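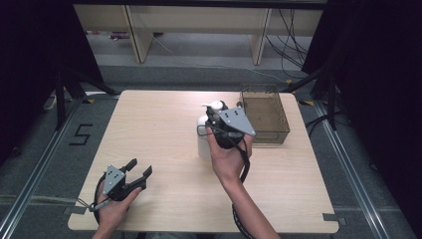 Give me a basket I can see through and I might put the bottles away, one household wrote back when Triltance asked what was wrong with the storage it already had. The comment, or something close to it, came up often enough in the replies that it became the starting point for the Mengal basket, which Triltance announces today.

HASTBRIDGE, 3 July 2022 - Homewares company Triltance will begin selling the Mengal, an open-topped rectangular basket with mesh sides, in November. It is meant for the small things that gather on tables and benches during the day: bottles, tubes, chargers, pens, pegs, spare keys, the mail. The first colour is brown. The recommended retail price is $20.

The Mengal is the first product in a new tabletop range. It will be sold singly and in a set of 4 through the Triltance shop in Hastbridge, the company's website and independent stockists. The first production run is 500 baskets. Orders from stockists are open now.

Why a basket for the table

Most home storage is designed for the cupboard or the wardrobe. Triltance has made that sort of storage for years, including the lidded tubs that still account for most of its sales. Over the past year the company has been looking at what happens before anything gets as far as a cupboard.

It sent a written questionnaire to customers and received replies from 324 households. People were asked to list what was on their main table at the end of an ordinary day, where each item was supposed to live, and how it usually got back there. They were also asked to name a storage product they had stopped using, from any maker, and to say why.

The lists were long and much the same from one home to the next. Plastic bottles were on a great many of them - hand lotion, sunscreen, vitamins, glue, shampoo on its way from the shopping to the bathroom. So were things with cords. Several households said their table was cleared properly only when somebody was coming to dinner, and that it was cleared by moving everything to the end of the bed.

The answers about abandoned storage were more useful to the design team. Lids were the main complaint. A lid has to be taken off and put somewhere, and if the table is already full there is nowhere to put it. Deep tubs were described as places where things went missing. Solid sides meant that people forgot what they owned and bought it again. One household had found several identical bottles of sunscreen in a tub in the hall cupboard, most of them out of date.

Heavy baskets came up as well, mainly from older customers and from people with sore hands. They wanted something that could be carried from one room to the next with the contents in it, and put down without scraping the table.

What changed in the design

The Mengal has no lid. Early samples had one, and it was dropped after the questionnaire replies were read. The sides are mesh, so the contents can be seen from across the table, and the rim is plain, with no cut-outs or clips to catch on sleeves.

The rectangular shape was chosen over a round one so that the basket can sit near the corner of a small table and leave the rest of the surface clear. Round samples looked good in the shop but took up more of the table than they gave back. Two rectangular baskets can be placed side by side on a shelf with no gap to lose a pen in.

Triltance considered dividers and decided against them for the basic model. Households that had used divided trays told the company the compartments were always the wrong size for whatever came home next. A separate divider may be offered later if stockists ask for it. No date has been set.

The brown was picked because it goes with pale timber-look tabletops, which are common in the homes and units Triltance sells to, and because it is less obvious on a shelf than white. A charcoal and a green are being looked at for the following year.

Trying it at the table

Development work was done at ordinary table height with ordinary household items. The team worked through the same few jobs again and again: picking a bottle up, standing it in the basket, taking it out, laying it down, carrying the basket away. It is dull work, but small faults show up in it. One sample had a rim that was fine to look at and unpleasant to hold. Another was narrow enough that a tall bottle leaned on its neighbour and brought it down.

Placement made more difference than expected. A basket in the middle of the table was treated as part of the mess and had things piled against it. With the basket at a back corner, within reach but out of the way, people tended to leave the middle of the table alone. The leaflet packed with each Mengal will suggest a back corner for this reason, on the side of whichever hand does most of the work.

The leaflet also sets out a short routine for clearing a table, taken from what households said they did on the days it went well:

Clear one side first, and finish it before starting the other.
Stand bottles upright with the caps on tight.
Put tall things at the back of the basket and flat things along the front.
Wind up cords before they go in.
Take paper out and deal with it separately. The basket is a poor place for bills.
Carry the whole basket to the room where most of the contents belong, unpack it there, and bring it back empty.

The last step is the one people skip. Households that left the basket full said it stopped being useful within days, as there was no room for the next lot. Triltance does not claim the Mengal will fix that. A basket holds what is put in it, and somebody still has to carry it to the bathroom.

Use in other rooms

Although the Mengal was planned for the table, the sample baskets were also tried in laundries, hallways and under bathroom basins. In the laundry it suits pegs and stain remover. In a hallway it can take hats, dog leads and the things that need to go out to the car. It is not intended for heavy tins or tools, and it should not be used for food that is not wrapped. Fine items such as pins and loose screws belong in a container with solid sides.

Cleaning instructions will be printed on the base label and repeated on the website. Triltance advises emptying the basket before cleaning, wiping the rim and sides with a soft damp cloth and letting it air dry before anything is put back. Sticky bottles should be wiped before they go in - mesh is harder to clean than a flat surface once something has dried on it.

Supply and stockists

The first run will be packed at the company's warehouse in Dultemport and sent out from there in the weeks before the November release. Stockists who already carry Triltance storage can add the Mengal to a standing order. New stockists will need to open an account first, and are asked to do this early, as account applications slow down towards the end of the year.

Baskets will be shipped nested, with a paper band around each one. There is no plastic outer bag. The set is held together by a wider band of the same paper, and the bands can go in household paper recycling where that service is available. Shops wanting to display a basket in use are encouraged to put it on a table with a few everyday items and leave it off the high shelf, where customers see only the underside.

A small number of samples is available on loan to shops, household writers and community centres that would like to try the basket before it is on sale. Samples are to be returned to Dultemport at the end of the loan, and Triltance covers return postage. Requests should say how many baskets are wanted and what they will be used for.

About Triltance

Triltance designs and sells storage for the home from its office and shop in Hastbridge. Its range includes lidded tubs, drawer trays, under-bed boxes and shelf liners. Warehousing and dispatch are handled at Dultemport.

Media and stockist enquiries: Triltance, Hastbridge, during business hours. Product images, the clearing routine leaflet and a stockist order form can be requested from the same office. Prices are in Australian dollars and include GST.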